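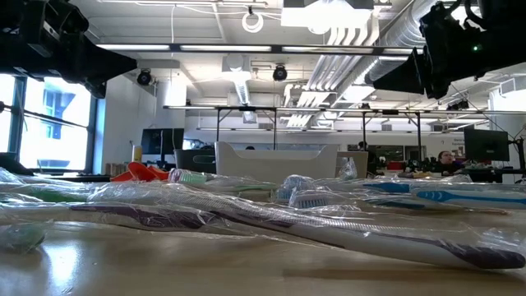

Wrapped toothbrushes on the Gutemness table, with both grippers overhead.

Gutemness: second progress report to the Abeysekara Fund
Trurstead Shared Workshop, period ending September

Summary

The table is built, both arms move, and toothbrushes are going into bins. Not every toothbrush, and not always the bin we had in mind, but the first report consisted largely of a drawing and an apology about shipping, so we would like this one to be read generously.

As a reminder, Gutemness is a two-arm sorting table that a small group of us are building in the evenings at Trurstead. The end use is packing hygiene kits for the winter drive, which currently happens by hand on a folding table. The grant covers hardware. Labor is free, and priced accordingly.

Spending

To date we have spent $2,237 of the award. The biggest single item was the Trametti order for frame extrusion, brackets and fasteners. It arrived complete except for the corner brackets, then arrived again as only corner brackets. We have kept the spares, having paid for them once and waited for them twice.

The arms were bought before the grant period and aren't charged to it. The bins are charged to it. So are the toothbrushes, which we are told is a first for the Fund.

What got built

The butcher-block top is in and the black extrusion frame runs along its edges. One arm is mounted on each side, facing the middle. In the original proposal both arms sat on the back rail, where they would have shared a shoulder joint's worth of space and spent their careers hitting each other. Moving them to the sides cost us an evening of drilling and we should have drawn it that way to begin with.

Each gripper has its own small camera at the wrist, and a fixed camera watches the table as a whole. The fixed camera decides what to go after. The wrist camera takes over for the last few inches, when the fixed camera's opinion stops being useful.
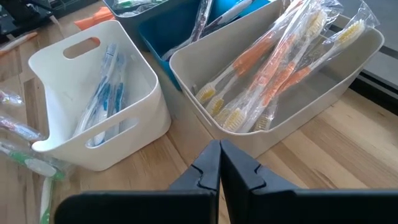 Sorting is by handle color, with 4 bins to sort into. We don't tie a color to a bin permanently. The operator sets it at the start of a run, which sounded flexible in the planning meeting and has since produced one full evening of greens filed with great confidence under blue. The settings page now shows the current assignment in large type.

The wrappers

Most of the period went here. The brushes come individually sealed in clear plastic, and we want them to stay that way, for reasons the recipients would appreciate. Clear plastic is close to the worst material you can hand to a camera. It shines, it wrinkles, and it puts a bright white streak across the exact part of the handle whose color you are trying to read. For several weeks the software believed that most toothbrushes were white.

We tried moving the lights (the rest of the workshop objected) and then tried taking several readings along the handle and throwing out the brightest ones. The second approach stayed. It still struggles with brushes that have two strong colors, and a translucent pink handle remains a matter of interpretation.

Picking up is the other half of the problem. A gripper that closes on the loose end of a wrapper has technically picked up a toothbrush, in the way that holding a sleeve is technically holding a person. Sometimes the brush comes along and sometimes it swings. We now aim for the thick part of the grip and close more slowly.

Crossed brushes are still our weakest area. When one lies over another the table is supposed to take the upper one first. It gets this right more often than it did in the spring, and when it gets it wrong it tends to be thorough.
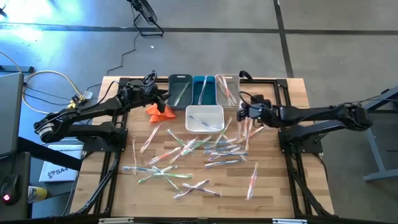

Testing

A standard run is 30 minutes. We scatter the brushes, start the clock and keep our hands off the table unless something is about to get bent. The hands-off rule was added after we noticed that our best results came from the people who couldn't resist straightening things between picks.

Runs are logged by arm, so we can see that the left one drops less and the right one moves faster. There are theories. The leading one concerns cable drag, and the cables on both sides are due to be tied back properly, a job that has appeared on our list since the list was started.

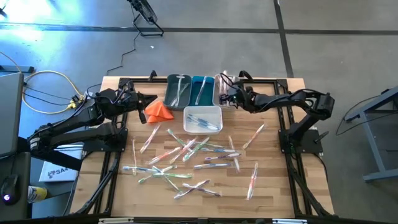
We had also promised the Fund a written procedure that a newcomer could follow. A draft exists. It was tried on a workshop member from the pottery side, who got the arms homed and a run started without help, then asked where the stop button was. The stop button is now step one.

Next period

Tie back the cables. Improve the choice of which brush to lift when they overlap. Let the 2 arms work the same patch of table at once; at present one waits politely for the other to leave. Start on toothpaste boxes, which are opaque and rectangular and which we are looking forward to very much.

We don't expect to ask for more money in the coming period. We would like permission to move what is left in the lighting line over to spare gripper fingers, and would be grateful for an answer before the next Trametti order goes in, given how long those take to arrive.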